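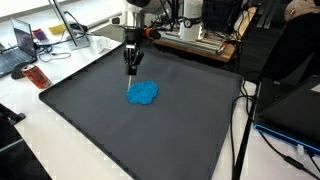 One parent wrote in to say that the dough from our recipe sheet was fine for a week and then turned sticky overnight, and asked whether she should throw it out. Several people have asked the same thing since January, so we moved it to the top of the page. The rest of the questions come from the front desk of the Zudthorpe Toy Library.

## Dough basics

**My dough has gone sticky. Can I save it?**

Usually, yes. Salt draws water out of the air, and homemade dough has a lot of salt in it. Put the dough on a floured surface and knead in a spoonful of flour at a time until it stops coming off on your hands. If it smells sour or has spots on it, throw it out.

**My dough has gone dry and crumbly. What now?**

Wet your hands and knead for a few minutes. Repeat if needed. Don't pour water straight onto the dough, as the outside turns to paste while the middle stays hard. A few drops of cooking oil will help with cracks. Dough that has dried all the way through won't come back.

**What is the recipe on your sheet?**

- 2 cups plain flour
- 1 cup table salt
- 2 tablespoons cooking oil
- 2 tablespoons cream of tartar
- 2 cups water
- Food coloring

Mix everything in a saucepan while it is cold. Cook over low heat, stirring all the time, until the dough pulls away from the sides and forms a ball. Turn it out and let it cool for 30 minutes before you knead it. An adult should do the cooking part.

**Can I leave out the cream of tartar?**

You can. The dough will be a little grainier and won't keep as long. Some people use the same amount of lemon juice.

**Is there a no-cook version?**

Yes. Use the same ingredients with boiling water, stir hard, and knead once it has cooled. It works well enough for an afternoon.

**How do I get a strong color?**

Gel coloring gives a deeper color than liquid. Add it to the water before the flour goes in. If you are splitting one batch into several colors, knead the coloring in at the end and wear gloves.

## Storage and cleanup

**How long does homemade dough keep?**

A few weeks in an airtight tub. In hot weather, keep the tub in the refrigerator and take it out a little while before playtime.

**What should we play on?**

Any smooth, wipeable surface will do. A tray with a raised edge keeps crumbs together and can be carried to the sink. Bare wood is harder to clean, and dyed dough can stain it.

**How do I get dough out of carpet?**

Leave it alone until it is fully dry. Break it up with a stiff brush and vacuum the bits. Dab what is left with cold water and a drop of dish soap. Hot water can set the color.

**What about clothes?**

Same idea. Let it dry, scrape it off, and wash cold. Check the stain before the item goes in the dryer.

**Can I pour leftover dough mix down the drain?**

Please don't. Flour and salt make a good plug. Scrape the pan into the trash first.
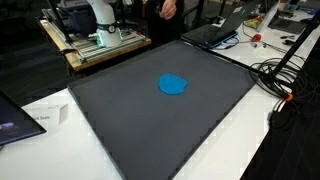 ## Safety

**Is it safe to eat?**

No. The ingredients are ordinary kitchen ones, but the amount of salt can make a small child sick. If your child has swallowed more than a taste, call your doctor or poison control.

**What about pets?**

Keep it away from them. Salt dough is dangerous for dogs in particular, even in small amounts. If your dog has eaten any, call a vet right away and don't wait for signs of illness.

**My child can't have wheat. Is there another option?**

The back of the recipe sheet has a version made with rice flour and cornstarch. It is softer and tears more easily. Many store-bought doughs contain wheat, so read the label.

## Borrowing our dough kits

**What is in a kit?**

Rollers, plain cutters, a set of wooden sticks for poking and drawing, and a tray. Dough is not included. We don't lend used dough for hygiene reasons.

**How many kits do you have?**

We have 37. Most are the small Sotell kit. The larger Praltari kit is meant for groups and comes in a crate, so bring a car if you can.

**How long can I keep one?**

10 days for the Sotell kit. Playgroups can keep the Praltari kit for 30 days if they book ahead.

**Do I need to wash the kit before I return it?**

Yes, please. Warm soapy water is enough. Dry everything well, including the wooden sticks, and don't put the cutters in the dishwasher.

**I lost a piece. Is there a charge?**

Not for small pieces. Tell us at the desk so we can replace it. There is a charge for a lost tray or crate, and the current amount is posted by the door.

**Where do I return it?**

At the Negussie Street entrance during open hours. The drop box is for books and puzzles only. Kits don't fit through the slot.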